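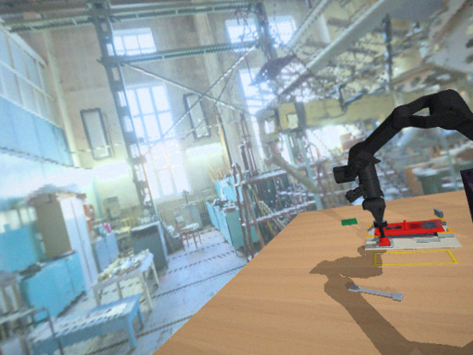

2 min read

Hakuritz to issue second album on Sternach, with live hardware dates to follow

6th December

Electronic label Sternach has confirmed the release of Prumley, the second full-length album by techno producer Hakuritz. The record will be available on double vinyl and as a digital download. Pre-orders are open now through the label's web store.

Prumley has nine tracks and a running time of 63 minutes. Tempos sit between 118 and 134 beats per minute, with the slower material grouped on the first disc. Two of the tracks, Nam and Nam (Return), share a single bass sequence recorded at different clock speeds. The second was mixed without drums and closes the album.

All parts were programmed on hardware sequencers and recorded to multitrack in single takes. Editing was limited to trimming the start and end of each recording. Reverb was printed at the time of recording and can't be separated from the source channels, so no stems will be issued for remix use.

The vinyl edition has been cut at 45 rpm across four sides, with no side longer than 18 minutes. The digital edition is supplied as 24-bit WAV, FLAC and MP3. A separate master was prepared for each format. The vinyl master has a reduced stereo width below 87 Hz and a lower overall level than the digital version.

Hakuritz's first album for Sternach was a shorter, beatless record built from tape loops. The new material returns to the club tempos of the earlier 12-inch singles, which the label will repress in July in their original sleeves.

A run of live dates will be announced in the new year. The set uses the same sequencers as the album, with patterns rearranged for each venue and no laptop on stage. Promoters should request the technical rider and stage plan before confirming a booking, as the set needs a four-channel sound system and a line check of at least one hour.

Review copies and press artwork are available to accredited media on request from the Sternach press office.

ENDS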